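14 May 2026
Notebook, Prusuncombe workshop, parts bench

Sorting the box from Dobos

We began today with the mixed box that came back from Dobos. It was agreed in November that all returned parts must be sorted before anybody tests them, and until now we did not keep this rule very well. The result is that we have solenoids in three different drawers, and for the last repair of the Vondden valve unit I needed 36 minutes only to find a matching pair. I do not want to repeat this.

The method is simple. Parts wait in the steel tray in the middle of the white table, and from there they go into the yellow bins, one kind of part in one bin. We do not mix "good" and "doubtful" at this stage. Testing is a separate job and gets its own page.

Rules I wrote on the card for the bench:

1. Solenoids go to the upper left bin. Leave the wires on, also when they are short or ugly. It is easier to cut a wire later than to solder a new one. If two are joined by a wire, they stay joined.

2. Circuit boards go to the lower left bin, flat, with the component side up. The round red one with the hole in the centre is the first of this type for a long time. I must look for its drawing in the Eltent folder. Please do not press on the white capacitors when you take it out, hold it by the rim.
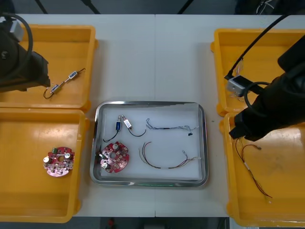
3. Wire harnesses are last. They catch on everything, so move the other parts away first and then lift the whole bundle together. Do not pull at one loose end. If a small connector is hanging on it, support the connector with the other hand.

4. What you cannot name stays in the tray. Put no labels from guessing. I made this mistake with the previous box and we had a bag marked "relay" with no relay inside.

Remarks

The solenoids are not all the same. There is blue and there is silver, and I do not know yet if the colour means a different coil or only a different supplier. Measure the resistance before we put them under one stock number. The old list says 18 ohm for the type we use, but it does not mention any colour.

The bins are shallow, and this is good for seeing, less good for carrying. With long wires I prefer to bring the storage box to the table and empty the bin there. The steel tray should be wiped before each new lot, as small cuttings of wire like to stay in the corners.

Time planned for the complete box: nearly 5 hours. I think it can be less when the card is followed.

To do:
- find the drawing for the round board
- measure blue and silver, write both values here
- order bags, the small size, 500 pieces
- ask Dobos if they can pack the harnesses separately next time

Prusuncombe workshop notebook | Contact: parts bench | Back to top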